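Dimeo opens bedding reuse service in Kamville

KAMVILLE, February – Dimeo, the home textile company, announces the opening of its new service for used bedding in Kamville. Families, guest houses and small hotels can now bring their pillows, pillowcases and sheets to one counter, and receive them back clean, repaired and sorted into complete sets.

The service is located in the Segers building, next to the existing Dimeo store. It is open every working day from 8 in the morning. Customers do not need an appointment for a quantity up to 14 pieces. For larger quantities we kindly ask to call one day before.

Many homes keep more bedding than they use. Pillowcases lose their pair, children grow and want another print, and a good pillow stays in the closet for years without a cover that fits. With the new service, Dimeo wants to give these things a second use in the same home or in another one.

The work is done in four steps. First the covers are taken off and each pillow is checked for size and filling. After this, the textiles are washed according to the care label. Small damages such as an open seam or a missing button are repaired at no extra cost. At the end the pillows are put back in their covers and the set is packed in a cotton bag with the name of the customer. The normal waiting time is three days.

Bedding that the customer does not want to keep can be left at the counter. What is in good condition goes to the Dremus program, through which Dimeo gives complete sets to families who move into a first apartment. Since the test period began last fall, 40 sets were already prepared in this way. Textiles which are too old for sleeping are cut and used as filling for pet beds.

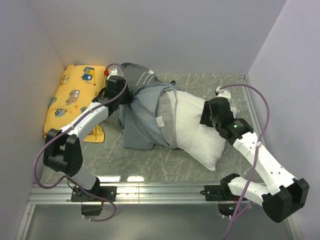 Children's bedding has a special place in the program, and the demand for it is higher than we expected. Parents often ask if it must be separated from the rest before they bring it, and the answer is no. A yellow pillowcase printed with a crane truck and other cartoon vehicles can arrive together with a plain blue-gray one and a dark gray fabric with white stripes, and the sorting is part of our work. We only ask that the care labels are not cut off.

The price is calculated per piece, and the list is available at the counter and in the Dimeo store. Customers who leave at least one complete set for the Dremus program receive the washing of one pillow for free. This offer is valid until the end of April.

Dimeo plans to add blankets and mattress covers to the service later this year. Photos and further information for the press can be requested at the Dimeo store in Kamville.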